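Pokano Grasp Planner, three months in

We moved our bench arm over to Pokano in February, after two years on a planner Kálmán Simon wrote in-house and got tired of maintaining. I do most of the day-to-day running, so this review is from that side. Kálmán handled the install, and he says it took him an afternoon plus a fight with the license server.

Pokano takes a wrist camera feed and a depth map and gives back a ranked list of grasps. You can set a limit on planning time. The default is 200 milliseconds, and I raised it to 300 because the shorter limit kept returning the second-best grasp. Past that I saw no gain.

The good part is the log viewer. Every attempt is saved with the grasp it chose, the ones it rejected and the score for each. We have 1,411 attempts stored now, and a search by object tag comes back right away. Our old planner wrote text files and you had to guess.

Clear and frosted plastic is still the weak spot. Depth readings on thin plastic are full of holes, and Pokano fills them by guessing a flat surface. Version 2 added a switch called "sparse depth" that leans on the color picture instead. It helps with cups. With rings it tends to aim for the middle of the opening, so we write a manual offset for those.

Santino Herrera tried the Watkins plug-in, which is meant to fix this, and went back to the offsets after a day. The documentation for it stops at the install step.

Support is by email only. Replies came within a day, and one included a patched config file that worked - no complaints there. The price went up at renewal, so ask for a quote before you plan a budget.

I would buy it again for solid objects. For clear plastic, keep your offsets file and run the trial on your own parts first.
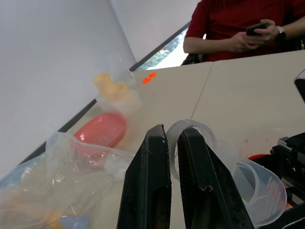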